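Sellitz Flowers: Questions we get about tulips

Do pennies, sugar or aspirin help?
We doubt it. Most of these tricks came from someone's aunt, and we have yet to see a vase that convinced us. Clean water and a fresh cut do the work.

How much water should I use?
Less than you think. Sellers like to say "fill to the neck", but tulips manage with a little at the bottom, topped up daily. A clear glass vase lets you check the level.

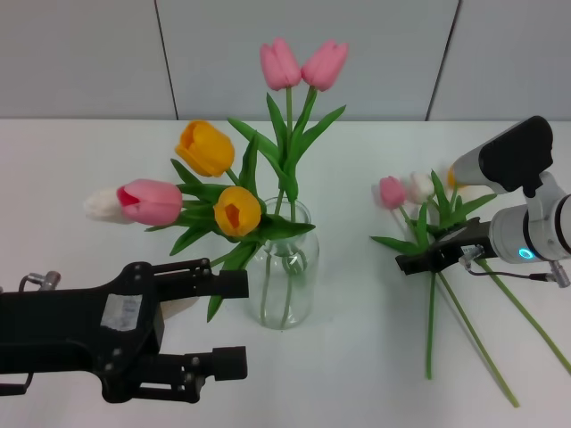 Why won't my tulips stand up straight?
They keep growing after cutting and they bend towards light. Wrapping them in paper overnight is said to cure this. It buys you a day, if that. Pink, yellow or white, they all do it.

Is flower food worth paying for?
For tulips, we wouldn't bother. If a sachet comes free with the bunch, use it.

When do you start selling them?
January. Anything earlier tends to be dear and short-lived.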